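Fixing a gripper that closes too early over woven mats

My gripper kept shutting on thin air. I'd send the arm down to pick up something small from a woven mat, and it would stop 80 mm short, pinch nothing and report a happy little "grasp complete". Maddening!

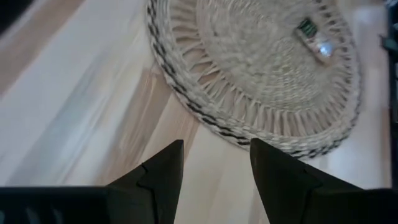
I blamed the fingers first (wrong), then the cable (also wrong). The real trouble was the depth reading. My Plidow arm takes one height for the whole pick area, and all those gaps and ridges in the weave were throwing it off.

So, what to do. Press the stop button before your hands go anywhere near the fingers. I skipped that once and got a nasty nip, so please don't.

Open the Bromis settings page and find the depth filter. Mine was set to 2, far too low for anything bumpy, and I put it up to 370. Save it, then restart the controller – it won't take the new value otherwise, and I lost an evening to that.

Next, run the pick at low speed with nothing fragile about. If the fingers still close early, raise the settle time to 2000 ms and try again. Keep a hand on the stop button while it moves.

I still get the odd miss on very loose weaves, and I haven't found a setting for those yet.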